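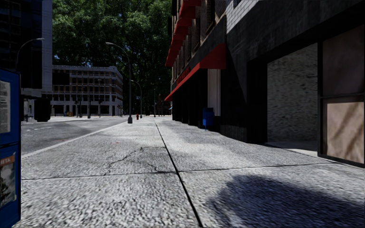 Rekha Kashyap thinks we should throw out every run where the driver stopped for longer than a second or two. Her note in the margin of Friday's page: "a pause is not a demonstration, it's a person thinking, and the policy will learn to stand there." She would keep the stick moving, even slowly, and cut the rest before training.

I half agree. Will come back to it below.

Sunday, November 2018. Sidewalk driving, simulated street, remote control by stick. Working alone till lunch, Pushpa Chauhan on the second station after.

Goal for the day: more driven examples of the straight block, toward the intersection, without riding the curb. Set is called Otstead on the drive, don't rename it again please. The old Delatdale set stays read only.

Where we stood this morning: 1,456 driven segments, of which 508 have the stick trace lined up with the camera properly. The others have the lag problem from before the clock fix. I still think most can be saved by shifting the trace but haven't proved it.

Setup
- left stick speed, right stick turn. Expo on turn set back to medium, I had it too sharp last week and everyone's traces look like a saw
- speed cap stays low
- recording starts on the trigger, NOT on the first stick motion. Pushpa lost a good run to this
- start pose shuffled a little each time, heading too
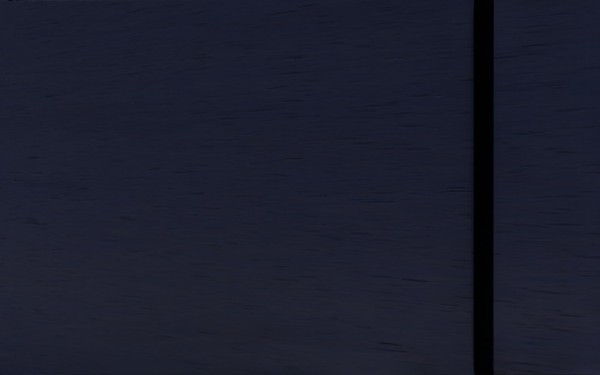 First hour bad. I over-correct when the heading starts off by more than a few degrees, swing past center, swing back. Looks fine on the map, awful in the stick trace. If I were the policy I would learn to wiggle. Dropped the lot and started over with a rule for myself: one correction, then hands still until it has clearly played out.

Much better after that. The turn channel is mostly flat with one bump near the start, which is what I want it to copy.

Thing to watch: flat is also a problem. If nearly all the turn labels are zero it will learn zero. The expert that never gets in trouble teaches nothing about getting out of trouble. So the second block of runs was on purpose bad starts. I let the scripted noise push the robot toward the curb or toward the building side, recording OFF, then trigger and drive it back. Only the recovery is kept. Do not record the push!! Pushpa caught me doing exactly that on two runs, both deleted.

Recoveries from the curb side are easy. From the wall side I am slow and hesitant, it shows. The shade over there makes it hard to judge the gap on the driver screen, and I tend to creep. Pushpa is braver and her wall side ones are nicer. Use hers for the base, mine for variety.

About the pauses, then. Looked at where mine fall. Two kinds:
1. start of the run, after the trigger, before I've made up my mind. Junk. Trim it.
2. middle of a recovery, when I stop to see which way the nose is really pointing. Not junk in my opinion. Slowing down when you can't tell is what I'd want from the robot too.

The trouble is that a full stop looks the same to the net whatever the reason, and with no history in the input it can get stuck there forever, stopped becuase it's stopped. Rekha has seen this on the arm, replaying hand-guided teaching where the person rested their hand partway. So she is right about the outcome even if I don't like the rule. Compromise for now: kind 1 trimmed automatically, kind 2 kept but tagged, and we train both ways and see. 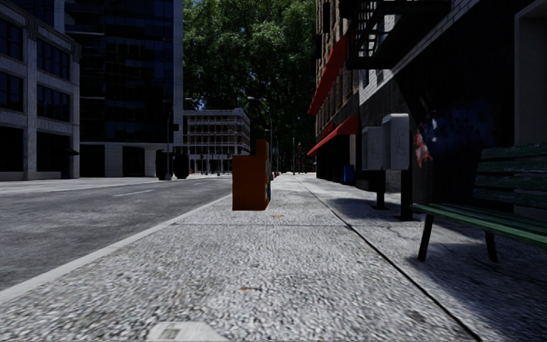 Passing things on the walkway. We never agreed which side. I go street side if there's room, Pushpa goes building side nearly always. Averaged together that is a policy that drives straight into the thing. Seen it before, don't need to see it again. Agreed over coffee: pass on the building side unless there's a pole or something in the way there, and if there is, say so in the run note. Her older street-side runs are hardly any so they come out. Mine are a lot more, ugh. Tagged, not deleted, they could be good later if we feed in a side command.

Stick dead zone. Station two reads a tiny left turn at rest. Small, but it's in every sample of every run from that station. Subtract it at load time, value is in the config under ezzat (Ezzat is station two, station one is Skarnholm, for anyone reading this later). Didn't touch the raw files.

Driver view vs. policy view: I had the wide overview open on the second monitor for some of the morning. Shouldn't. If I steer from something the robot can't see then the demo has no cause in it as far as the net is concerned. Closed it at the break. Pushpa says she never uses it. The early runs get tagged "overview" so we can check if they hurt.

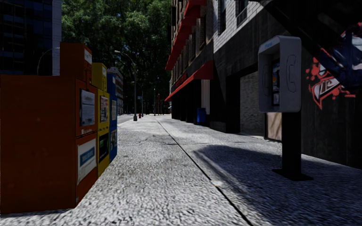
Totals at the end: 464 new segments kept after trimming. Usable set is now 972 if I can add. Need a proper split by start pose before anyone trains, otherwise near-identical starts land on both sides and the score will look great and mean nothing.

Short test training kicked off on the cleaned set, trim only, pauses left in. The other one (pauses cut, Rekha's way) is queued right behind it. Same seed.

To do
- lag shift on the old segments, try a few by hand first
- swap stick on station two or at least clean it
- Pushpa: more wall side recoveries, different starting angels
- ask Rekha for her pause script from the arm work, no sense writing it agian
- take-over runs: let the policy drive, grab the stick when it goes wrong, keep the part after the grab. Need the hand-over to not jerk, right now the command jumps to wherever the stick happens to be
- write the passing rule on the card by both stations

Thumbs sore. Leaving the training box on overnight, don't power it down.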